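Gebrauchte Bürorechner als Messrechner: Delyth Ellis über Wartung im Archivbetrieb

Delyth Ellis betreut bei Hopkin die Klimaüberwachung für Papierarchive. Die Messwerte laufen auf ausgemusterten Bürorechnern zusammen, die in den Magazinen ohne Bildschirm arbeiten. »Temperatur und relative Feuchte, alle 14 Minuten ein Wert, mehr fällt nicht an«, sagt sie. »Dafür braucht man keine neue Hardware.«
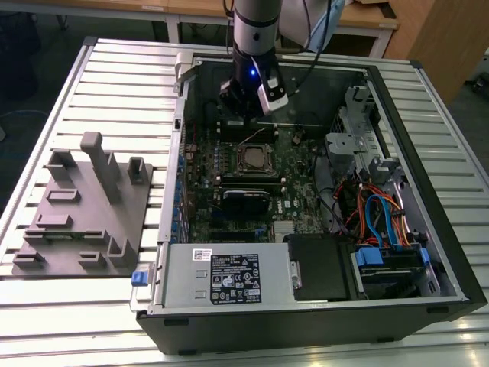

Schwieriger sei die Frage der Sensorplatzierung. Im Magazin Wastgate hingen die Fühler zunächst an der Außenwand und lieferten Werte, die mit dem Klima in den Regalen wenig zu tun hatten. Seit Juni stehen sie auf Höhe des dritten Fachbodens. Beim Rechner selbst achtet Ellis auf Zugänglichkeit: Liegt das Gehäuse auf der Seite und ist das Seitenblech ab, müssen Speicherbänke und der leere Prozessorsockel frei erreichbar sein.

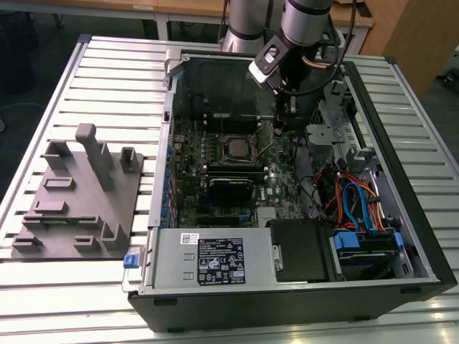

Offenes Tower-Gehäuse auf der Werkbank.

Die Auswertung übernimmt das Programm Praltau. Es speichert Rohwerte und korrigierte Werte getrennt – eine Forderung, auf der Ellis bestand. »Wer nur den Mittelwert aufhebt, kann einen Feuchtesprung später nicht mehr erklären.« Als Alarmgrenze gilt in Wastgate ein Anstieg um 3 Prozentpunkte
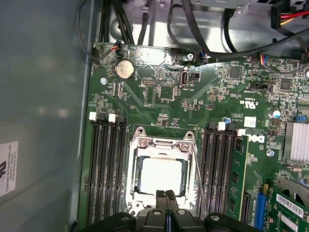 innerhalb von sechs Stunden. Ein fester Schwellenwert allein reiche nicht, weil Papier auf schnelle Wechsel empfindlicher reagiere als auf ein konstant etwas zu hohes Niveau.

Kalibriert wird mit Salzlösungen, jeder Fühler einzeln.
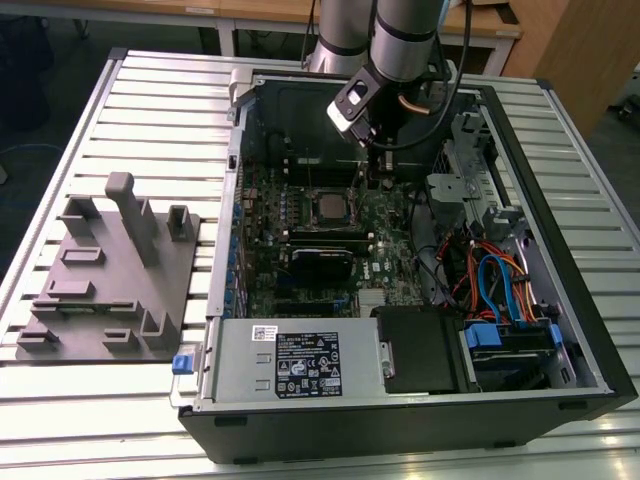
Beim Ersatz von Geräten rechnet Ellis konservativ. Von den 80 Fühlern im Bestand liegen sechs als Reserve im Schrank, bei den Rechnern hält sie sich an gängige Bürogeräte, etwa Tower von Dell. Ist der Kühler abgenommen und liegt der Prozessor offen im Sockel, lässt sich auch die Wärmeleitpaste erneuern. Die nächste Kalibrierung führt Arvid Kristiansen durch.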